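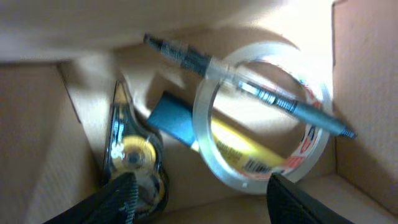
Unit 4. Herd Immunity and the Measles Threshold

Reading: Willside district case summary, July outbreak. Handout revised Oct 17, 2004.

4.1 Terms

Basic reproduction number (R0): the average number of new cases caused by one case when everyone in the population is susceptible. It depends on the pathogen and on contact patterns, so a value measured in one town does not carry over exactly to another.

Effective reproduction number (R): the same average when part of the population is already immune. If a fraction p is immune and mixing is even, R = R0 × (1 – p).

4.2 Threshold

Cases decline when R is below one. Setting R = 1 and solving gives p = 1 – 1/R0. With R0 = 2, half the population must be immune. With R0 = 4, three quarters. Measles is usually given a much higher R0, and its threshold is above nine tenths.

Note that p is the immune fraction, not the vaccinated fraction. If the vaccine protects a share E of those who receive it, the coverage needed is p/E. When p/E is greater than one, a single dose cannot reach the threshold.

4.3 Worked case: Willside

School population 1,000. Susceptible at the start of the outbreak: 224. Immune fraction 0.776. For R0 = 4 the threshold is 0.75, so R = 4 × 0.224 = 0.896 and an introduced case should produce a short chain only. The summary reports sustained spread. Two explanations to consider: R0 was higher than assumed, or the susceptible pupils were clustered – even mixing fails in that case.

4.4 Problems

1. Find the R0 at which R = 1 for the Willside figures.
2. Repeat 4.3 with all susceptible pupils in one building. State your mixing assumption.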